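Search this site Go

Lodalitz Fund - Grant Holder Reports
April
Submitted by Hiu-tung Poon, Programme Office, Ivska

Progress report: Evening Reading Scheme, second period

The scheme offers weekly one-to-one reading support to adults who left school without a qualification. During this period 61 learners were enrolled across 2 sites, the main library and the Takero branch, and 531 sessions were delivered. Attendance was steady until the branch heating failed, when nine sessions were moved to the main library at short notice.

Training for new tutors was completed as planned. The revised course places more weight on spelling and on reading aloud, and gives less time to form-filling, which learners had told us they could practise at home. The tables and shelving for the branch study room have been ordered in pale wood to match the existing fittings.
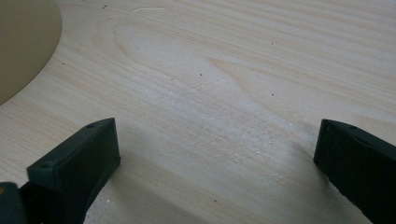 Dagný Blöndal wrote in her site return that the later start time had suited learners on shift work, but that the last bus now left before the session ended. She asked that the matter be settled before the autumn timetable was printed. We have written to the bus company and await a reply.

Spending remains within the agreed budget, with a small underspend on travel. We ask the Fund's permission to move this sum to the purchase of large-print books - a need raised at both sites.

The next report will cover learner progress against the starting assessments.

Recent reports
Yu Community Garden: final report
Takero Branch: opening hours review
Home Library Service: first period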